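Skyrme group, handling study
Minutes, 2019-04-12

Present: Gwilym Trevor (chair), Pylyp Marchuk (minutes)

1. Minutes of the November meeting accepted without changes.

2. Two-arm grasp trials
Pylyp reported on the wrist-view method. The set now holds 283 trials, 79 of them with flat items. Labels are made from the wrist views alone — the overhead view is used only to settle disputes. 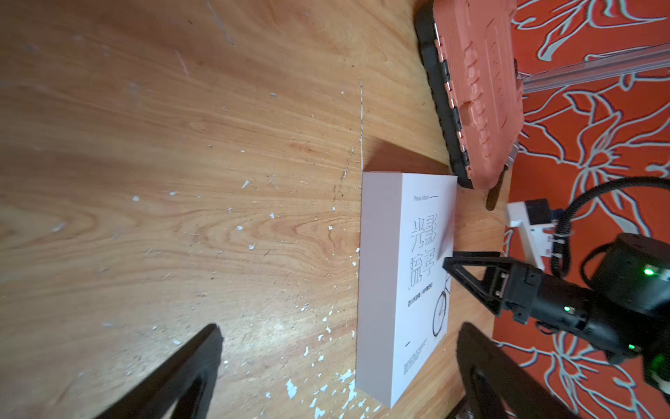
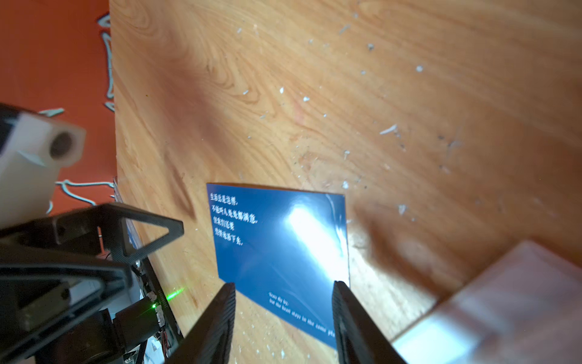 Wrist views: the white "Photo Album" box, then the dark blue card.

Gwilym asked how far two labelers agree on first contact. Pylyp said they differed on 42 trials, nearly all of them flat items. Glare is the likely cause but has not been tested.
Agreed to report boxes and flat items separately.

3. Jostier software
Update put off until the Geltolura data is copied over.

Actions
PM: relabel the 42 trials, blind to the first labels.
GT: draft the methods section, 4 pages at most.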